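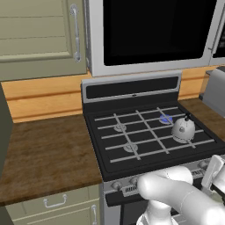 Breadcrumb: News > Food and Health > Kitchen Equipment

Pollock, the cookware maker, is to print a plain-language heat guide on the base of every pan in its Veltance range from June, after customers told the company they could not work out which pans were safe to use at high temperatures and which were meant for gentle cooking with little or no oil. The guide will also be supplied as a card to keep near the cooker. The card has a hole punched in one corner, so it can hang from a long bar handle like the silver one on the sage-green cupboard door, next to the microwave over the stove, and be read without opening a drawer. It will come in two sizes, and both can be wiped clean.

The change follows a survey of 3192 people who had bought a Veltance pan through the company's own website. Most said they had chosen the pan to cut down on the fat they used in everyday cooking. Fewer than half had read the leaflet in the box, and many of those who had read it said they threw it away in the first week.

Pollock said the most common complaint was food sticking after a few months. In many of the cases it looked into, the pan had been heated empty on the highest setting, then had oil added to make up for the sticking. The company said this wore out the surface early and left people using as much oil as they had with their old pans, or more.

The new marking gives a top recommended temperature of 210C for the coated frying pans and sauté pans. It uses a row of simple symbols for hob setting, oven use and dishwasher use, with one line of words under each. The uncoated steel pans in the range will carry a different symbol and no upper limit for the hob. Lids will be marked separately, as the knobs on some of them are not suitable for the oven.

The card has cooking notes on the back. These suggest warming the pan on a medium setting, measuring oil with a teaspoon instead of pouring it from the bottle, and adding a splash of water or stock to onions and mushrooms when they start to catch. There are short timings for fish fillets, eggs, chicken pieces and mixed vegetables. A version in larger print can be requested by post or downloaded.

The cards were tried out over the winter at the Lelturstead community kitchen, which runs low-cost cookery classes for adults. The kitchen used Veltance pans with one group and its usual pans with another, and both groups were given the card. According to the kitchen's report on the trial, people in both groups used less oil by the end of the course, and the teaspoon measure was the tip they said they were most likely to keep using at home. The report asked for the timings to be set in larger type, and this has been done.

The kitchen has said it will go on using the card in its classes and has added it to the pack that learners take away at the end of the course. It has also asked for a version covering baking trays and roasting tins.

Maltska, which stocks the range in its shops, said it would sell off older pans without the marking at 20 per cent below the normal price until they are gone. Those pans are otherwise the same. Customers who already own a Veltance pan can ask for a free card at the till in any Maltska shop and do not need a receipt.

Pollock said prices would stay the same when the marked pans go on sale. The smaller milk pan and the egg poacher will be the last to change over, as the base of each is too narrow for the full set of symbols and a shorter version is still being drawn up. The guarantee is unchanged and does not cover damage from overheating.

Related items
Steamer baskets: which size fits your saucepan?
Lelturstead kitchen adds evening classes
Maltska widens spare lid service
How to look after a wooden chopping board
Salad spinners compared

Contact the newsdesk | Copyright, all rights reserved | Back to top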